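August 24, 2015
Notebook, glaze and clay bench, P. Pandey

Tile body trials, second round. Picking up from the March notes, where the Rankin clay kept cracking at the corners after bisque. Nikola Brzozowska has read those and left comments in the margin, mostly about drying, and I agree with most of them.

Kiln log is on the clipboard, not in here.
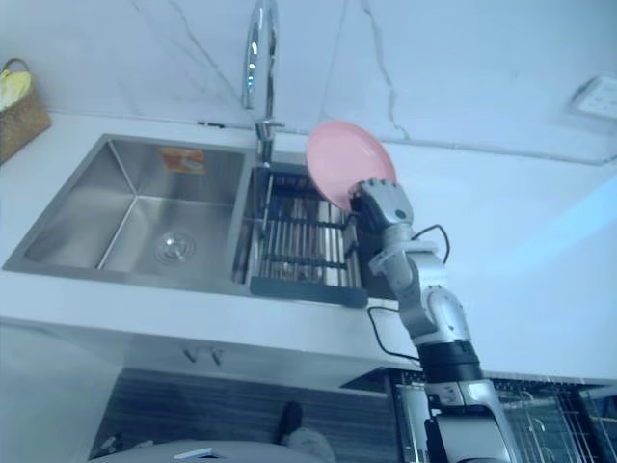
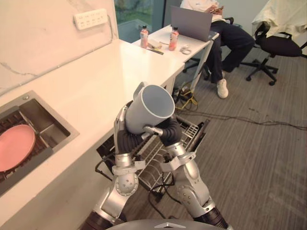
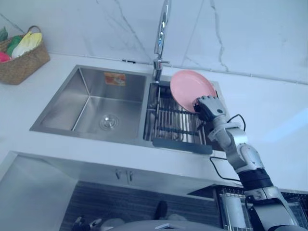
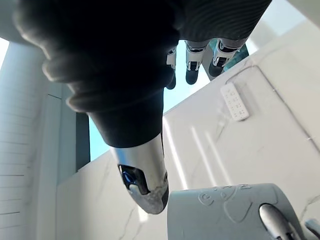
Mixed 4 batches this morning, all from the same opened bag of Rankin, with grog going up from batch to batch. Weighed everything dry at 2000 g before water. Batch 3 took more water than the others to get to the same feel and I don't know why. Could be the grog, which came out of the bottom of the bin and was dustier.

Rolled between the thick slats and cut with the steel template. Let the slabs sit under plastic before cutting this time. In March we cut right after rolling and then moved them while they were still soft, and I think a good part of the warping came from that. A slab remembers being bent even if you flatten it again.

Total cut: 53 tiles. One from batch 1 tore when I lifted it and went back in the reclaim bucket. The others are numbered on the back with a needle, batch first, then tile. Please don't use the iron oxide for numbering, it came through the white on the last set.

Drying: half of each batch on drywall board with another board on top, half on the wire rack, uncovered. Flip the board ones tonight and again tomorrow morning. Rack ones stay as they are, including if they curl. I want to see how bad it gets.

Shrinkage marks are 100 mm scribed with the calipers. Measure at bone dry, after bisque, and after glaze firing. Use the same calipers, the other pair reads short.

Glaze side. Still on Drerkine clear and the Trula white. Drerkine crazed on everything in the last round within a day of coming out. Nikola thinks more silica, and she is probably right, but I want one more test of it unchanged on the high grog body before we start adjusting. Otherwise we have two things moving at once. Trula was fine except for pinholes on the thick end of the dip. Sieve it again and count the dip out loud or use the timer.

Bisque goes in when the rack tiles stop feeling cool against the cheek. Slow start, 45 degrees an hour until past boiling, lid propped. After that the normal program.

Ristevier want six samples for their entry hall, matte if possible. We don't have a matte that I trust. Nikola to look through the old recipe cards for the magnesium one, I remember it being decent on stoneware, never tried it on this.

To order: grog (medium), plastic sheeting, cone packs. Pug mill still leaking at the back seal.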